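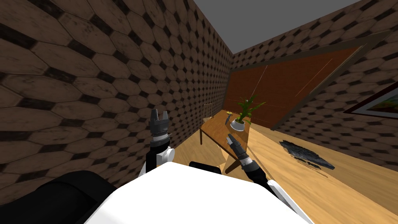
FOR IMMEDIATE RELEASE

Sunday, January 8, 2023

Wivari Asks Offices to Stop Naming Their Meeting Rooms After Mountains

New room-booking service arrives with plain labels, short meetings and a firm position on squatters

Wivari, the maker of scheduling software for small and midsize offices, today announced the release of Storutik, a room-booking service for companies that own more meeting rooms than they can ever seem to find free.

Storutik does what booking systems have long promised to do. It shows which rooms are open, lets people reserve one, and gives the room back to everybody else when the people who reserved it don't turn up. The last part is the one Wivari is proudest of, and the one that caused the most shouting during testing.

The company spent much of last year asking customers what bothered them about meeting rooms. It received 531 replies, many of them long and a few of them in capital letters. The leading complaint was the "ghost booking," a weekly meeting set up by someone who has since changed teams, changed jobs or simply lost interest, and which goes on holding the big room every Tuesday morning like a reserved pew.

Under Storutik, a booking has to be confirmed at the door or on a phone within ten minutes of its start. If it isn't, the room is released. A repeating booking that goes unconfirmed three times in a row is canceled, and its owner gets a polite note. The wording of the note went through more drafts than the software did.

The second most common complaint was names. Offices that started out with Room 1 and Room 2 have moved on to peaks, rivers, cheeses and minor moons, and visitors are left in the hallway wondering whether Gouda is upstairs. Storutik lets a company keep its cheeses, but adds a plain label to each one with the floor, the nearest stairs and the number of chairs. Wivari recommends against naming two rooms after the same mountain range and has put a warning in the setup screen to that effect. Customers are free to ignore it – most of the test group did.

The service was tried out from November at Drimex, a packaging distributor with 70 meeting rooms spread over several buildings, and at Kanaujia, an accounting firm with far fewer rooms and much stronger feelings about them. Drimex reports that staff now spend less time walking the halls with open laptops. Kanaujia reports that the partners have discovered the small room next to the copier, which had been booked solid for a client review that ended two years ago.

Both companies asked for changes, and most of them made it into the finished product. Bookings now default to 50 minutes in place of a full hour, so that one group can leave before the next group begins staring through the glass. A "running over" button gives five extra minutes, once. Drimex asked for a second press. After some discussion, Wivari said no.

Storutik works with the calendar programs most offices already have and needs no new equipment, though a tablet can be set up outside each door for companies that like the look of it. Managers can see how often each room is used and how many of its chairs are filled. They can't see who was in the meeting, what it was called or whether it could have been an email. Wivari was asked to add that last item and has no plans to do so.

Pricing and availability

Storutik is available now in the United States and Canada. Existing Wivari customers can turn it on from their account page at no added cost through the end of their current contract. New customers are charged by the room, with no limit on the number of people, and the first month is free. Closets don't count as rooms unless somebody books them.

About Wivari

Wivari makes scheduling tools for offices, clinics and schools. Its products are used at more than 4,000 workplaces. The company's own headquarters has six meeting rooms, five of which are usually taken.

Media contact

Wivari Press Office. Requests for interviews and product demonstrations can be sent through the press page of the Wivari website and are answered on business days.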